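The dining table is finally done, and I have been walking past it for two weeks just to look at it!

Some of you will remember that I bought it in January from Fotini Mavromatis, who was clearing out her aunt's apartment over in Flumirside. She wanted 181 for it and I didn't haggle, mostly out of fear that she'd change her mind. My brother-in-law and I got it down three flights with one blanket and a lot of bad language. It was orange then. A thick, sticky sort of orange varnish that grabbed your sleeves, with a white ring at one end where a plant pot must have lived for most of the eighties.

I had planned to go pale with it. Everyone I know has gone pale! But once the varnish was off I tried three little patches of stain on the underside and the darkest one made me so happy that I gave up on the whole idea. It's a deep brown called Ridum, from the hardware store on Skostov (the small one by the bus stop, where they'll open a can and let you see the color on a stick before you pay). Two coats of that, then four of gloss, with a light sanding between each. I left a full day between coats, and one time I didn't, and I had to go back and redo a patch the size of a dinner plate. So leave the day.

Now, the gloss. I know gloss isn't what people want at the moment, and my sister has already said "hotel lobby" twice. But I love how it picks up the lights! Every lamp turns into a little bright spot, and anything you put on it suddenly looks important. A piece of fruit looks like it's sitting for its portrait. I've had the fruit out of the bowl all week for exactly that reason – an apple here, an orange there – and I keep moving them over a few inches and going back to my coffee very pleased with myself.

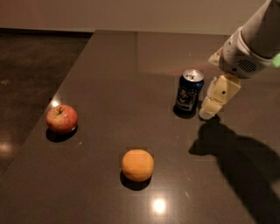 The wall behind it is the same plain beige it was when we moved in, and I've decided to leave it alone. I had a whole plan for dark green. I even had the sample pots. But with a brown that strong and a dark floor underneath, I think the room needs one quiet thing in it, and the beige is doing that job very nicely. The green can go in the hallway, where it will annoy fewer people.

A few practical notes for those who asked. Yes, it shows dust. It shows dust like you wouldn't believe, and fingerprints too, and I wipe it down every morning with a barely damp cloth and then a dry one. Cans and glasses go on coasters when I'm in charge and straight on the table when I'm not, and so far I haven't found a ring. I'm not letting anyone near it with a hot pan until the finish has had more than a month to harden.

The sandpaper I used was 120, then 180, then 320 between the gloss coats. If you're doing a big flat top like this, get a proper sanding block. I did the first half with the paper folded in my hand and you can feel the difference if you know where to look for it (please don't look for it).

Next up are the chairs. Karagiannis, the upholsterer, has quoted me 410 for all of them in a mustard wool, and I've been carrying the swatch in my coat pocket ever since and showing it to people in line at the bakery. I'm nearly sure about the mustard. If any of you have lived with wool seats and small children, tell me how that went before I call him back!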